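Building our own grippers in the shared workshop, a small thread. I am in the wiring and software corner, Peadar Moynihan draws the shells, Elli Heinonen prints them. 1/8

The project name is Gravine. You hold the gripper in your hand, do a simple task with a real object, and later an arm must learn the same motion. The cube with the square pattern tells the software where the gripper is. 2/8
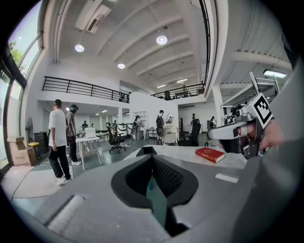 Gripper with its marker cube, and the red book

First task is the book. A hardcover lying flat is harder than I believed. The finger must get under the cover, and the table does not help you. Peadar made the curve of the finger longer in May for this reason. 3/8

Shell version 30 is on the printer now. The earlier one was nice in the hand but the screws for the base plate were in a place where no screwdriver can go. I was not polite about it. 4/8
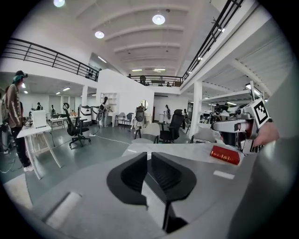
Two black fingers up close, a second gripper across the table

The gap between the fingers I still want to change. For a thin book it is fine, for a mug I don't know yet. Khrystyna-Mariia Tkachuk has asked for softer tips and she is probably right. 5/8

The log from the last round has 2843 short recordings, and 2615 passed the check. Most of the bad ones have the same fault — the marker was turned away too long and the position jumped. 6/8
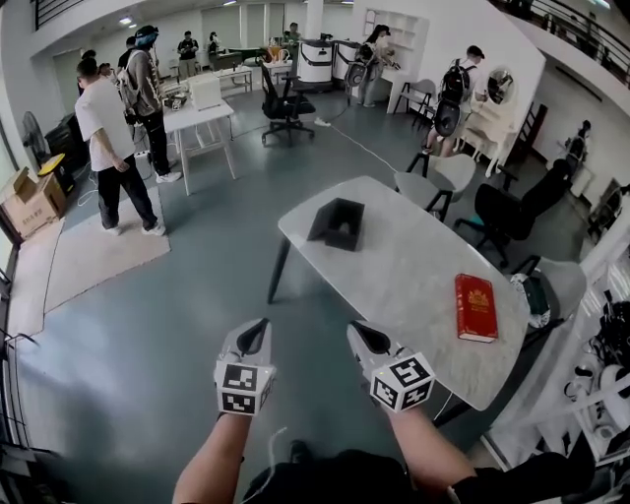

One gripper for each hand, marble-patterned table in front

With two hands the cable becomes the main problem. Mine wants always to go around my elbow. Jarlath Flanagan suggests a clip on the belt, I will try this first before we think about batteries. 7/8

If somebody has built a similar thing, please tell me what you used for the finger tips. We have silicone sheet and bicycle tube, and the tube is winning at the moment. 8/8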